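Ultden Neighbors – Sewing & Mending
Can I dye faded cotton napkins without ruining them?

I have a stack of cotton napkins from a yard sale in Drullport and they've gone a sad washed-out peach. I'd love them bright again! Never dyed anything. Is the stovetop way hard? 2 replies

Reply 1
Do it, it's so much fun! Weigh them dry first (mine came to 300 grams), wash without softener, then keep the pot just under a simmer for 51 minutes and keep stirring. 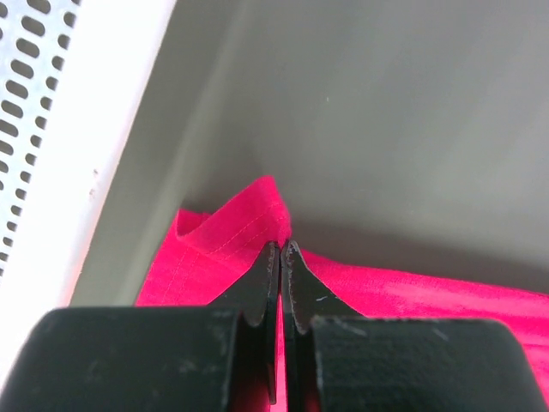 Salt goes in after the dye has dissolved, and don't skimp on it with cotton. Rinse cool until the water runs clear – mine took 3 rinses. If you want a loud color, go for a pinkish red like the cloth in my photo, it makes any table look like a party.

Reply 2
cold wash them alone the first few times. learned that with white socks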